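Re: [bimidach-kitchen] Half bottles and the snack table

Hello all,

Sorry to be slow with this, I've had it sitting half written in my drafts since the start of December and kept being called away from it. Thank you for raising the snack table, it needed raising. I'll put my answers under your questions, as I always lose the thread otherwise.

> I came in at 4 yesterday to set up for the reading circle and spent
> the first 20 minutes clearing. Can we please agree what happens to
> drinks that are only half gone? I never know whether to pour them
> away or put them in the fridge, and I've been told off for both.

You have, and I'm afraid one of the tellings-off was mine, for which I apologise. I had been saving a bottle of apple juice for the Brotent lot and was crosser than the juice deserved.

My suggestion is that anything opened and left out on the table at the end of an afternoon goes down the sink, whatever it is and however much is left. If you want to keep yours, screw the cap on, write your name on a bit of masking tape and put it on the fridge door, middle shelf. The tape is in the drawer with the tea towels. Unnamed bottles in the fridge get until the next morning and then they go too. The big bottles are a different matter – those belong to the kitchen and live on the bottom shelf, and please do use them up before opening another, as I found three on the go last month and one of them had begun to fizz when it had no business to.

> And the packets. There are always little packets of things left
> lying about, some open, some not. Are they for anyone?

If it's sealed and it's on the table, yes, it's for anyone, and always has been. The old Cermont hall had a biscuit tin for the purpose and I do miss it. I've got a lidded tub at home that would hold a fair amount (it came with a Christmas cake in it, about 500 years ago by the look of the label) and I'll bring it along and stand it by the kettle. Sealed things into the tub, opened things home with you or into the bin. Fruit I'd leave out in the bowl where people can see it, otherwise it gets forgotten and we all know how that ended with the pears.

> Last thing, could people take their papers with them? I don't like
> to throw away something that may be somebody's work.

Quite right, and I don't like to either. I've been putting stray sheets in the tray on the windowsill, next to the keys for locker 129, and I'll carry on doing that. Do have a look through it when you're passing. There is a knitting pattern in there that has been waiting since the summer, and a rather good recipe for lentil soup which I have copied out, so if it's yours, thank you, it does well with a squeeze of lemon.

While I'm on the subject of cups, the paper ones don't go in the recycling with the card. I know they look as though they should. Siriwardena, who collect from us, won't take them, and the lids have to come off as well and go in separately. I've stuck a note on the bin but it's already curling at the corners, so I thought I'd better say it here too. Better still, bring a mug. There are hooks going spare under the wall cupboard and I would love to see them filled.

As for the chairs, could whoever is last out tuck them back in under the tables? The cleaning goes much quicker when there's a clear way through, and I have barked my shins on those thin metal legs more often than I care to say.

I think that's everything you asked. If anyone feels strongly about pouring away the half bottles do write back to the list, I'm not wedded to it, and I dare say there's somebody who'll want them kept for vinegar or for the slugs. I'm in most mornings until lunch and the kettle is generally on.

With warm wishes to everybody, and do wrap up, it's bitter out there

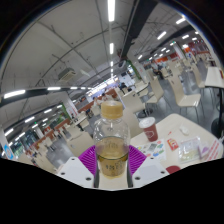 PS I forgot to say that we are nearly out of washing-up liquid again. I'll get a large one this time, and if anybody sees the green scourers on offer, please pick up a pack and put the receipt in the tea money jar, and I'll settle up with you when I'm next in.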